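About us

G'day, I'm Niilo Kinnunen and I run Tastari, a little mending and alterations shop that started in my spare room with 2 second-hand machines and a very patient neighbour.

I'd been hemming trousers for mates for years, and one February I finally put a sign up. Best thing I ever did!
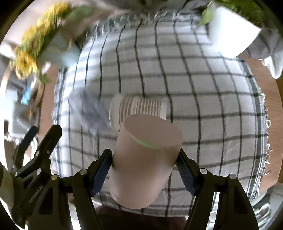

Before that I was in payroll (don't ask), so the bookkeeping came easily enough. Zips were another matter - I unpicked my first jeans fly four times before it sat flat.

We do hems, zips, linings, school uniforms and the odd bridesmaid's dress in a favourite colour that no longer fits. Last year 846 jobs went through the shop, and I reckon half were school trousers.

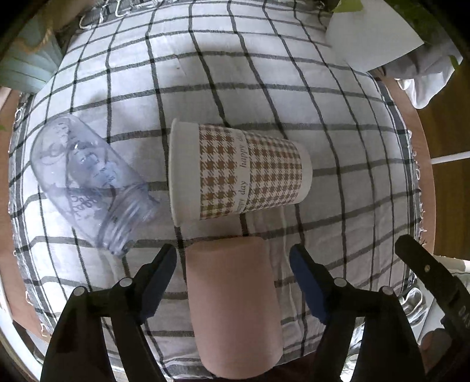
Do I need to book?
Just drop in, any time before noon on Saturday is good, and bring the shoes you'll wear with it if it's a hem.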